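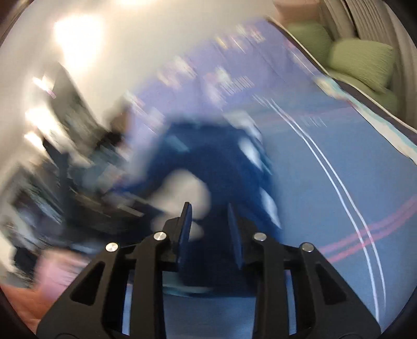
Ohne eine große freie Fläche brauche man mit dem Falten gar nicht erst anzufangen, schrieb uns eine Leserin noch am selben Abend, und die Decke in der Mitte sei jedes Mal das Schwierigste. Damit ist ziemlich genau umrissen, worum es in Roltholm gerade geht: Im Juni räumt der halbe Ort seine Schlafzimmer auf, und zwar mit einer Begeisterung, die uns in der Redaktion wirklich überrascht hat!

Angestoßen hat das Ganze die Nachbarschaftsinitiative Neneseo. Die Idee passt auf einen Zettel: Wer mitmacht, nimmt sich einen Monat lang die Textilien im Haushalt vor, also Decken, Laken, Kissenbezüge, Kinderkleidung. Was bleibt, wird gefaltet und bekommt einen festen Platz. Was keiner mehr braucht, geht an die Tauschbörse im alten Ladenlokal Mertens, wo ab neun Uhr angenommen wird. 67 Haushalte haben sich eingetragen. Gerechnet hatte die Initiative mit 30.

Die Stimmung ist prächtig. Im Ladenlokal stehen die Regale voll mit Bettwäsche in allen Farben, und wer glaubt, gebrauchte Laken seien eine graue Angelegenheit, sollte unbedingt hingehen (der Eingang ist hinten im Hof, vorn klemmt immer noch die Tür). Zuletzt lagen dort Bezüge mit Segelbooten, zwei herrlich altmodische Damasttischdecken und ein Stapel Frottee, der keine Stunde überlebt hat.

Bei den Mitmachenden zu Hause geht es mindestens so bunt zu. Lila und Himmelblau auf derselben Decke, dazu kleine Blüten in Weiß und Rosa, dahinter Kissen in kräftigem Limettengrün: So sieht ein Bett aus, auf dem gerade sortiert wird. Dass man dabei an jedem zweiten Stück hängen bleibt, gehört wohl dazu. Gerade die Sachen mit großen Motiven, etwa ein dunkelblauer Stoff mit weißen Formen, die an Mäuseohren aus dem Zeichentrick erinnern, legt man ungern einfach so weg.

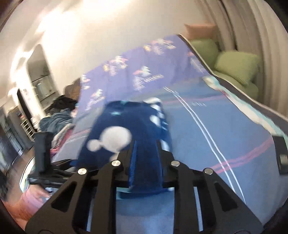 Neneseo empfiehlt deshalb, mit den großen Teilen zu beginnen. Erst die Decken, dann die Laken, zum Schluss alles Kleine. Eine gemusterte Decke lässt sich übrigens wunderbar an ihren eigenen Linien ausrichten, wenn sie Streifen hat: Kante auf Streifen, einmal glatt streichen, noch einmal umschlagen. Im Faltkurs, den die Initiative abends im Ladenlokal anbietet, wurde das so lange geübt, bis auch die Spannbettlaken halbwegs rechteckig waren. 43 Leute waren beim ersten Termin dabei, etliche davon auf dem Boden, weil die Tische nicht reichten. Gelacht wurde viel, vor allem bei den Spannbettlaken.

Mehr als 500 Teile sind inzwischen durch die Tauschbörse gegangen. Besonders gefragt ist alles für Kinderzimmer; Bettwäsche mit Figuren oder Sternen liegt oft nur bis zum Mittag im Regal. Gut gefüllt bleibt dagegen das Fach mit den Vorhängen. Wer lange weiße Stores sucht, am liebsten mit Falten, findet zurzeit eine richtig schöne Auswahl.

Auch der Nachbarort hat Wind davon bekommen. In Durkthorpe soll im August eine eigene Runde starten, mit demselben Ablauf und einer Nähecke obendrauf, in der kleine Risse gleich vor Ort geflickt werden. Nähmaschinen sind schon zugesagt, es fehlen noch Garn in hellen Farben und ein zweites Bügelbrett. Roltholm will beides beisteuern, und wir sind gespannt, welcher Ort am Ende die ordentlicheren Schränke hat!

Abgegeben werden kann bei Mertens noch bis Ende Juni, jeweils von neun bis zwölf Uhr. Die Sachen sollten gewaschen und trocken sein, Kissenfüllungen und Matratzenauflagen nimmt die Tauschbörse nicht an. Für den nächsten Faltkurs liegt eine Liste an der Kasse aus. Bitte ein eigenes Spannbettlaken mitbringen.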